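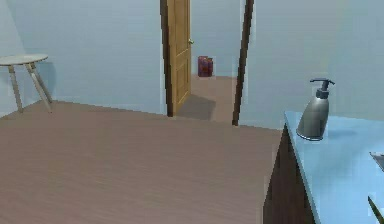 The virtual flat in Praveo, with the soap dispenser on the counter and the door open to the next room.

News > Features > Planning and Purchasing

Ha-neul Cho wanted a robot for the Plandstead kitchen lab so badly that she had picked its parking spot. Then she sat down with the budget and bought software first.

"I was ready to sign!" she says, laughing. "I had the quote in one tab and the floor plan in the other, and I thought, hang on, we haven't even worked out what we want it to pick up."

So the lab took out a licence for Praveo, a simulator that lets her team lay out rooms and benches before any hardware is ordered. It cost $2000 for the year. The arm she had been eyeing was many times that, and the quote left out the mount, the spare fingers and the training days. Cho keeps all of those on one spreadsheet now, with a column for things the supplier forgot to mention (it is her favourite column, she says, and it keeps growing).

What she loves is how quickly a tabletop can be changed. "You put a spoon down, you put something flat down beside it, and straight away you're asking a real buying question. Can a cheap two-finger grip get under that? Do we need suction as well? I could do this all day, and some days I do."
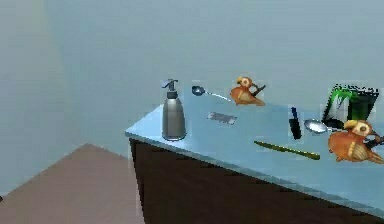

Kristof Meijer is less sure, and told her so at the last planning meeting: a simulated spoon never slides the way a real one does, he said, and any grip chosen on screen should be hired for a month before it is bought.

Cho took that on board cheerfully. She has set aside 20 per cent of the equipment money for hire and testing, and is talking to Jollham about a trial unit in February. "Kristof's right about sliding," she says. "But the simulator has already told us how far the arm has to reach, and that knocked 3 models off the list. That's a lot of brochures I don't have to read."

Her advice to other small labs is to price the bench before the robot. Theirs will need bolting down, and the power point is on the wrong wall. The electrician is booked, the mount is still out to quote, and Cho has moved the parking spot twice.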